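Slow Weather

Vaughan Sutcliffe's new piece has no beginning, at least none that a visitor is likely to catch. "Travside" runs on 14 speakers hung at ear height in a former grain store in Irnanstead, and by the time the doors open in the morning it has already been playing for hours. People come in, stand near the wall and wait for something to start. After a while they begin to walk.

The sound comes from a set of 57 short recordings of struck metal, most of them less than a second long. A program picks one, stretches it to several minutes and sends it to a single speaker. A second program does the same with the same recording, slightly slower, and sends it to the speaker opposite. At first the two tones sit on top of each other. Then they drift, and a slow beating sets in between them that changes as you cross the floor. Sutcliffe wrote both programs himself and has rewritten them 3 times, the last time in June, when he took out every random choice. What sounds like chance is now a very long list.

He trained as a percussionist and still talks like one. He calls the speakers "players" and complains about the ones that rush. His earlier work, "Kondska," was made for a concert hall and lasted 800 seconds exactly, with a clock projected behind the performers. He disliked the clock almost at once. Audiences watched it. In the new piece there is no screen, no printed duration and no chair.

The building does a lot of the work. Its floor is concrete and its roof is sheet steel, and low tones collect in the northeast corner, where the reverberation lasts around six seconds. Sutcliffe spent most of the spring moving speakers a foot at a time to deal with that corner. In the end he left it alone and thinned out the bass everywhere else.

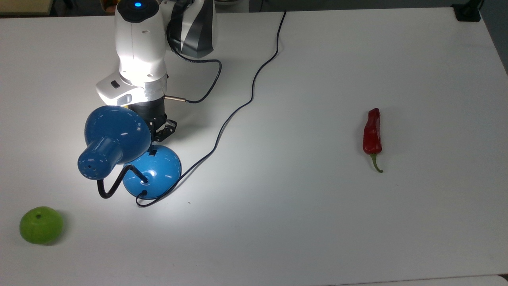
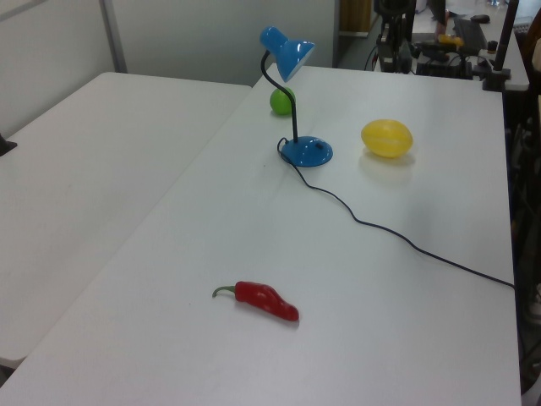 Light was the last thing to be settled. The engineer on the project, Chávez, wanted the grain store nearly dark, on the grounds that people listen longer when there is little to look at. Sutcliffe held out for a few low lamps so that visitors could see each other and keep moving. A plain desk lamp on a flexible neck, like the blue one on the white table, can be bent down until it lights only a patch of surface, and that was the amount he had in mind. They settled on four, all on the floor along the east wall, and all turned away from the door.

"Travside" will play through the end of the season. Sutcliffe has already begun cutting new recordings for a smaller version with six speakers, which he wants to put in a stairwell.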